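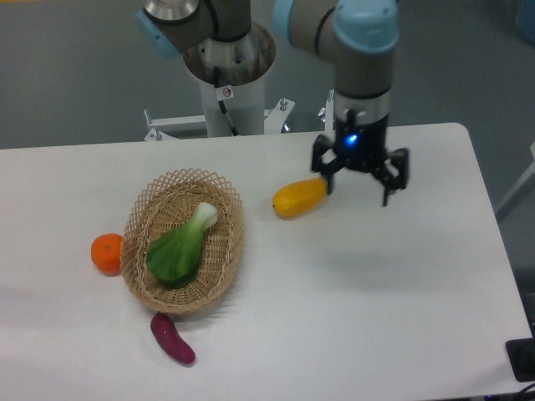
NOTICE TO THE INCOMING TENANT OF FLAT 30, STASINO HOUSE

Issued by the Residence Office, 2020-11-07

The Office acknowledges receipt of your letter concerning the kitchen table and the articles found upon it. Your letter has been entered in the register as item 2747 and a reply is due to you under the terms of the lease.

The table is the property of the House and may not be removed. It was supplied by Brokberg in the year the east stair was closed, and it has stood in the same position under every tenancy. You are free to eat at it, write at it and cover it with a cloth, provided the cloth is taken off at night.

The basket is also the property of the House. It is an oval basket of woven wicker with an open rim, and it is listed in the inventory on the page after the kettle. You ask whether it may be kept in the cupboard. It may not. Earlier tenants put it in the cupboard, and the Office has their letters on file as well.

With regard to the contents, you state that on your first morning you found a head of bok choy in the basket and an orange beside it, and that you had bought neither. You further state that a purple sweet potato lay near the basket on the side towards your chair. The Office has compared your account with that of the previous tenant and finds that the two agree in every respect but one. The previous tenant made no mention of an orange.

It was therefore necessary to consult the older papers. The former tenant of Flat 30 was a retired clerk of the Robichaud shipping office, who held the lease for most of a working life and kept a household book in a very small hand. In it the evening meal is planned each night for the day following. The greens are put down first, then whatever is to be baked, then the fruit. The entries are brief. "Greens, with the ginger if any left." "Potato, the purple, he likes the skin on." "Orange, to share."

The book does not say who he was. The lease was in one name only and the Office has no record of a second key.

The last entry was made in January. It gives the greens and the potato, and after them a word which the Office first read as "marrow" and now reads as "tomorrow". The remainder of the page is blank.

You will understand that the House takes no position on the matter. The duties of the Office extend to the walls, the pipes, the common stair and the articles named in the inventory, and vegetables have never been named in the inventory. A proposal to add them was put forward under a previous management and was declined on grounds of cost.

The following guidance is offered to you as it was offered to others.

Whatever is found on the table in the morning should be cooked the same day. Tenants who threw it away reported that the kitchen was cold afterwards, and one asked to be moved to the Podorix building across the yard, where the rents are higher. Tenants who cooked it made no complaint of any kind. The bok choy needs very little time in the pan. The potato should be scrubbed and baked in its skin.

It is usual to lay two places. The second need not be elaborate - a plate and a fork will do, and a glass if you have one to spare. You are not required to speak. The tenant before last used to read the newspaper aloud, and renewed the lease twice.

The yellow squash, if that is what it is, presents a difficulty. You write that it lay apart from the rest, beyond the basket, and that you did not care to touch it. It appears in no earlier letter and there is no line for it in the household book. The Office has considered the question at some length and can only suppose that it is meant for you. Your application form, under the heading of preferences, contains the words "anything yellow", which the Office had taken for a remark about paint.

Your request for a reduction in rent is refused. Your request for a second chair is granted, and one will be brought up from the store under receipt 3939. Kindly leave the door on the latch.

The Residence Office
Stasino House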